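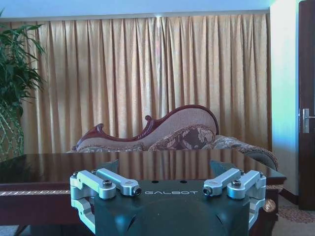 Fig. 4. Gripper open at a polished table, nothing between the fingertip plates.

Print this page | E-mail this page
2 min read

4.3 Fault 959: False grip on reflective surfaces

Fault 959 is logged when the controller reports a part held and the fingers are empty. Glossy tabletops can trigger it by mirroring bright vertical folds from a curtain.

CAUTION: Keep hands clear of the finger links until step 2 is complete.

1. Press Stop. Wait for the arm to come to rest.
2. Set the drive key to OFF and remove it.
3. Check the hex screws on both sets of links. Do not run the gripper with a loose screw.
4. Cover the tabletop with a matte cloth.
5. Restore power and open the gripper fully.
6. In the Elcombe console, set Grip Confidence to 90. The factory value is 85.
7. Clear the fault and run one empty cycle.

NOTE: If 959 returns, lock out the arm and contact Elcombe service in Semville.

Revised Jun 2, 2025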